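Clurgate Table Loom, Owner's Guide
Section 4: Warping and Your First Few Inches

By now your Clurgate should be standing on its four feet with the beams tightened and the heddle resting in its lower slot. If it isn't, go back to Section 3 and take your time, because a frame that rocks even a little will fight you all the way through this part. We'd much rather you had a cup of tea and came back tomorrow than pushed on tired!

Before you begin

You will need the loom, the warping peg, both clamps, the threading hook (it's in the little paper envelope, please don't throw that out), a pair of scissors and a cone of smooth cotton. The starter cone in the box is Remska cotton and holds 3000 yards, so you have plenty to practice with and more than a few scarves besides. Pick a sturdy table at a height where you can work without stooping.

Note: Fuzzy or very stretchy yarns are lovely things, but save them for the weft until you have a project or two behind you.

Setting up the warp

1. Clamp the loom to the table edge with the back beam facing you. Snug is enough. Overtightening will mark softer wood.

2. Clamp the warping peg at the far end of the table, or on a second table if you'd like a longer piece. For a first sampler we suggest 50 inches between the peg and the back beam.

3. Tie the end of your cotton to the back apron rod with a double knot.

4. Pull a loop through the first slot of the heddle with the threading hook, walk it down to the peg and drop it over. Then come back, pass the yarn around the apron rod and do the next slot. It's a fair bit of walking, and plenty of our weavers put the radio on.

5. Carry on until you have filled 49 slots. Keep the tension even but gentle, like holding a child's hand to cross the street.

6. Cut the yarn and tie it off on the apron rod.

Caution: Keep fingers clear of the ratchet when you release the pawl. The handle can spin back quickly under a tight warp.

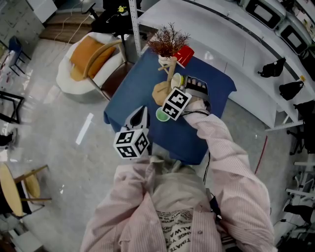

Sangkhawat, Tue 9 August

Since the last printing of this guide we have had a good many letters about winding on, and Emerson Brandão, our workshop manager, has rewritten the steps below from scratch. If your guide came with an older loom, please use these in place of the ones you have.

Winding on

7. Lift the loops off the peg, holding them all together in one hand, and cut through the end.

8. Turn the back beam handle slowly, laying in a sheet of brown paper as you go so the layers don't sink into each other. Stop every full turn and give the warp a good firm tug.

9. When the cut ends hang a hand's width in front of the heddle, stop. Take one thread from each slot and bring it through the hole beside it.

10. Tie the ends to the front rod in small bunches, starting in the middle and working outward, left and right by turns. Pat the warp with a flat hand and retie any bunch that feels slack.

Note: Looms with the Clerkis front beam have a groove where the rod should sit. If yours keeps hopping out, ask us for replacement part 3122 and we'll put one in the mail. The new rods will be in stock from September.

Weave a few rows of thick scrap yarn first to spread the threads, then turn to Section 5 for plain weave.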